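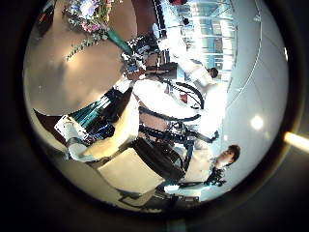 Thursday, Kindedholm workshop

Adhesive trials for the Fajardo ledger, continued. The wheat starch paste was cooked for 60 minutes, strained twice and left covered. Batch 2 is smoother than the first and is to be used for all spine linings from this point. The Mastatley tissue was cut with the grain running head to tail.

Folio 18 has a split along the gutter and requires a guard before sewing can resume. Colleagues are asked not to open the volume past that leaf.

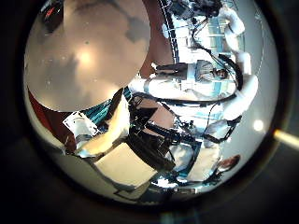 Entry by Genalyn Lumbao, Book Conservation

Shelf mark 1391 was returned from Clillo without its slipcase. A written request has been sent. The boards remain under weight and should be checked at 4 p.m., blotters changed if damp.

Outstanding: linen thread, medium gauge; new blade for the board shear.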